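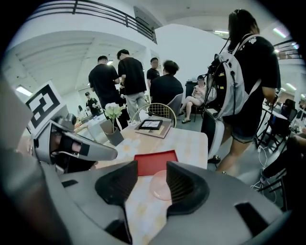

Why do people put flowers on a table?

Have you ever noticed how a plain old table feels friendlier once somebody sets a vase on it? Flowers are nice to look at, of course, but they are busy, too. A cut flower keeps right on drinking through its stem, and the water travels up tiny tubes – thinner than the thinnest straw you ever used! – all the way to the petals.

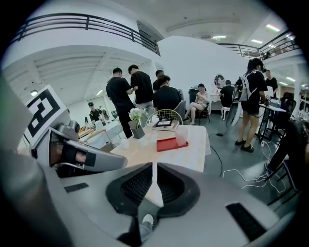

So a vase is really a drinking glass for flowers, and like any glass it needs filling up again. Ask a grown-up to help you trim the stems and change the water every few days.

Tablecloths have a job as well. They catch crumbs and drips, and they can bring a pattern into the room.

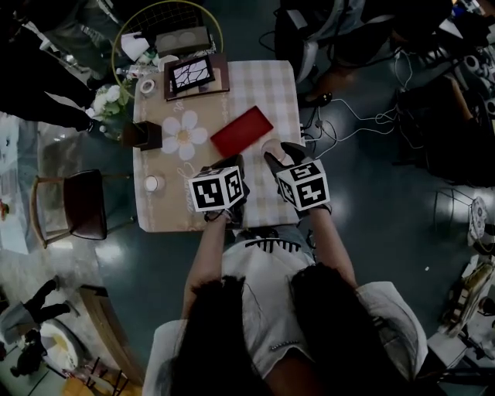
You can use more than one cloth, if you like. A long, narrow one laid on top is called a runner, and it might be plain or fancy. The tan runner over the checked cloth has a big white flower printed on it, yellow center and all – and that kind never gets thirsty!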